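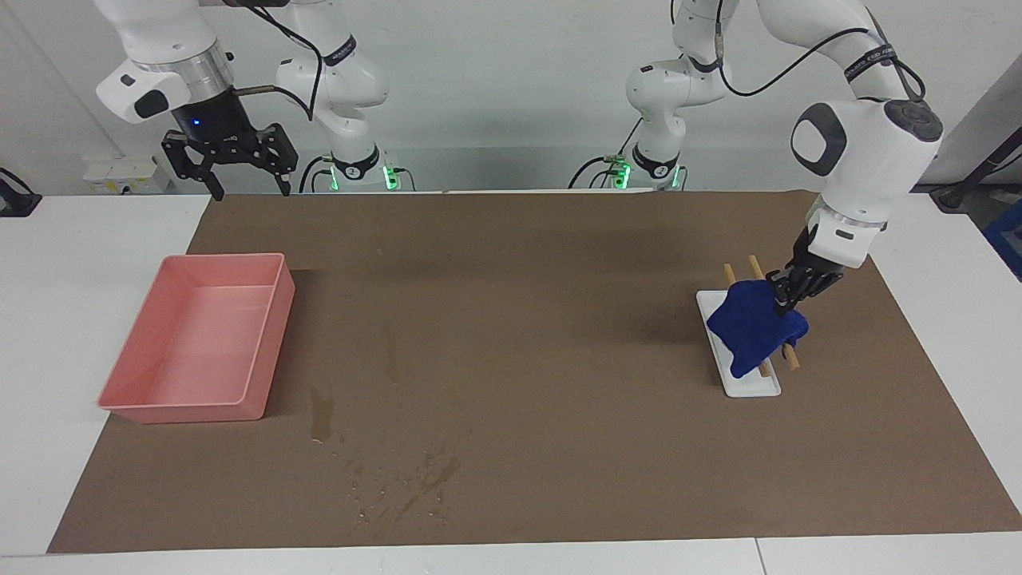 Paper Table Mats, Trays and Cloths: Frequently Asked Questions

Rastix Table Supplies. Last revised 1/23/23.

General

What is the brown mat made of?

Uncoated kraft paper, single ply, supplied flat. It is an unprinted sheet with no top side or underside. It isn't waterproof. A spill will soak through to the table in a few minutes, so lift the mat and dry the surface under it.

What sizes are available?

The Vosovberg mat is 95 cm long and 46 cm deep. The Hitthorpe mat has the same depth and is sold by length, cut to order. We don't stock round mats.

How much of the table should the mat cover?

Leave a margin of bare tabletop on every side. A mat that reaches or overhangs the front edge gets caught by sleeves and creases along the edge. On a narrow table, trim the depth first and keep the length.

Does the color transfer to a white tabletop?

Not when dry. Damp kraft paper left in place overnight can leave a light tan mark on unsealed or matte surfaces. Wipe with a cloth and mild dish soap. Do not use abrasive powder.

The mat curls at the ends. How do I flatten it?

Turn it over and leave it under a board for a day. For immediate use, set a tray or plate near each end. Tape works but tears the paper on removal.

Trays and plates

Which items should stand on the mat and which beside it?

Anything in use goes on the mat. Items waiting to be used, and packaging, go elsewhere. The usual arrangement is one larger tray on one side and one small plate on the other, with open paper between them. A pink tray and a white plate are easy to tell apart at a glance, and both show up clearly on brown.

Can I order the tray in another color?

The rectangular Arrieta tray is made in pink and in gray. The gray was out of production until December and is available again. The small rectangular plate is white only.

What is the weight limit of the tray?

870 grams, evenly spread. Past that the base bows and the tray rocks on a hard surface.

Are the trays and plates dishwasher safe?

The plate is. The tray should be washed by hand in warm water and dried flat. Heat from the drying cycle distorts the rim.

Cloths

How should the cloth be kept on the plate?

Either folded or loosely bunched. A folded cloth takes less room. A bunched cloth is easier to pick up from the top with one grip, and it can lie over whatever else is on the plate. For daily use we don't recommend one over the other.

Can the cloth cover wooden sticks on the same plate?

Yes, if both are dry. Take the cloth off first by lifting it straight up. Pulling it sideways drags the sticks with it, and on a small plate they will go over the rim. Don't cover wooden sticks with a damp cloth for storage. The wood swells and the grain roughens.

Will a dark blue cloth bleed onto the paper?

It can during the first washes. Wash new dark cloths separately, cold, and let them dry fully before placing them on the mat or on wood. Residual dye shows on kraft paper as a gray-blue patch and can't be removed.

The cloth leaves lint. Is this a defect?

No. Lint drops off after two or three washes. Do not use fabric softener, which lowers absorbency.

Wooden sticks

What finish do the sticks have?

None. They are sanded and left bare. A light coat of food-grade mineral oil is optional. Wipe off the excess and wait a day before returning them to the plate.

Can they be replaced singly?

No. They are sold in pairs, matched for length. Discard a stick with a split end.

Replacement and disposal

How often should the mat be changed?

Change it when it is torn, greasy or stained through. In dry use on one table, our test mats lasted 7 weeks.

Can a used mat be recycled?

Clean and dry mats go in with paper. Greasy mats can be composted where the local program accepts food-soiled paper. Remove all tape first.

Can I return a cut mat?

Hitthorpe mats cut to order can't be returned unless the length is wrong. Measure the tabletop twice and subtract the margins before ordering. Uncut Vosovberg mats can be returned flat in the original sleeve.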